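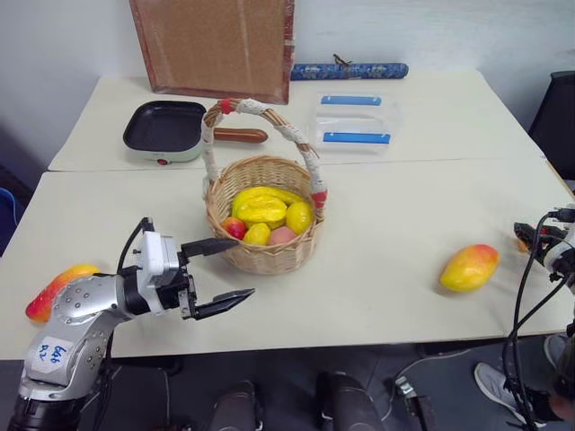

Hosting a documentary night at home: kitchen and lounge room tips

Community film groups often ask members to put on a small screening at their own place, with a talk afterwards. Most of the work is ordinary household stuff. These are the tips we hand out to hosts before the August season, updated by Salim Lema after last year's screenings of Enache.

The room

Move the couch back to the wall and use dining chairs in front of it. People on low seats at the back can't see over people on high seats, so if you have cushions or a rug, put those right at the front and the tallest chairs last.

Hang a flat sheet if you have no screen. Iron it while it is still a bit damp, then clip it to a curtain rod and peg a length of dowel along the bottom hem. A queen fitted sheet will never hang straight.

Tape down the extension lead where people walk. Use cloth tape and fold one end under so you can lift it later. If it leaves a mark on floorboards, rub it with a little eucalyptus oil on a rag and wipe with warm soapy water. Test on a hidden spot first.

Turn off the fridge alarm if yours beeps when the door is left open.

Sound and picture

Play the loudest part and the quietest part of the film before anyone arrives. Documentaries with old archive footage can jump a lot between the two. Turn subtitles on for everyone.

If the film is streamed, open it at 2 pm on the day and check the link works. Registration emails often go to the junk folder. Have the phone hotspot ready.

Food

Serve before the film and again at the talk. Food passed around in the dark ends up in the carpet.

Toasted sandwiches are easy for 8 people. Butter the outside of the bread, fill with grated cheese (it melts faster than slices) and cook them in batches. Keep the finished ones on a wire rack in a low oven. Stacked on a plate they go soggy.

Let a nonstick plate cool completely before wiping it. Use a damp cloth and a drop of detergent, and keep metal scourers and forks away from the coating. Stuck cheese comes off if you lay a wet paper towel over it for a few minutes once the plate is cool and unplugged.

Skip the chip packets. Tip chips into bowls ahead of time, and line the bowls with a tea towel if your floor is hard and things echo.

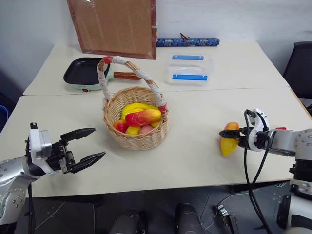 Electric grill pan and a plastic food container with blue clips.

Cut fruit keeps well in a lidded container in the fridge until the talk. A squeeze of lemon stops apple and pear going brown.

After the film

Put the lamps on before the main light. Leave a minute or two before starting the talk, especially after a heavy film, and fill the kettle during the credits.

Write the first 2 questions on a card beforehand in case it is quiet.

Cleaning up

Soak the bowls while people are finding their coats. Red wine on carpet: blot, cold water, blot again, and don't scrub. Fold the sheet and store it with its clips and dowel for next time.

Hosts showing Dridham should collect the discussion notes from Salim.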